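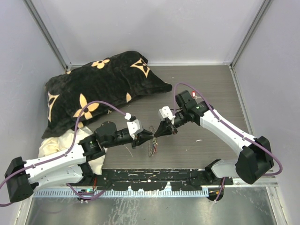

One owner of the Etmont cushion set asked by way of the help page whether the cover can go back on before the key rings are sorted. It can. The two jobs are separate and may be done in either order.

Section 6: Soft Items and Key Rings

6.1 Cushion and cloth

1. Lift the cushion off the cloth. Shake both outdoors.
2. Check the printed cover for loose threads. Trim them; do not pull.
3. Fold the cloth in half, then in half again.
4. Store flat in the Gresto bin, cloth on the bottom.

Caution: Keep rings away from plush fabric. Split ends will snag the pile.

6.2 Key rings

1. Lay the bundle on a bare, level surface.
2. Spread the rings until single rings can be picked out.

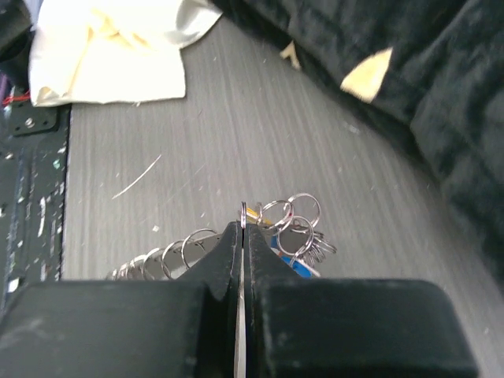 Fig. 2. Single split ring of the bundle held upright.

3. Leave rings that are already on a bar where they are.
4. Set coloured tags and fobs to one side.
5. Sort the remaining rings by diameter and place them in the Ferraro tray.

Note: Do not open a split ring with a fingernail. Use the ring tool (part 331).

Replacement trays are listed in the Atico parts sheet.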